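Before the gripper closes: house rules for reflective rooms

These are the rules we follow at Bikwood when we record hand-held gripper work in furnished rooms. They started as a sticky note and have been growing ever since. The current version is dated Fri 6 October.

What you need: the gripper, a lens cloth, a room with too many things in it.

1. Walk the table with your hands in your pockets.
Decide what is a target and what is scenery. Vases are scenery. Vases are also what you will hit. Move anything you couldn't afford to replace, then move it a little farther.

2. Deal with the screen.
A switched-off television is a large black mirror, and it will happily show your recording a second window, a second set of flowers and quite possibly you. Leave it off, and write "reflective" in the session notes. Covering it is allowed only if the task sheet says so. A room with every shiny thing hidden teaches a model about a room that doesn't exist.

3. Check the cloth.
Grid patterns are fine and often handy. Wrinkles near a target are fine too, but smooth out any fold high enough to catch a fingertip. Tug the corners once and leave it alone after that.

4. Approach slowly, close slowly.
Fingertips straight ahead, target between the pads. If the cloth turns to streaks on playback, you were in a hurry. At Nallier we threw out 193 clips out of 1533 for exactly this, and the rule was already on the wall.

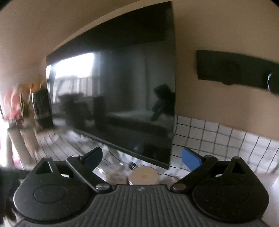
5. Let go like you mean it.
Open fully, wait a beat, back straight out. Sideways exits are how scenery becomes a target.

6. Stop at 20 clips.
Wipe the lens, look at the pads, put the forks back where they were. Then start again at step 1, including the pockets.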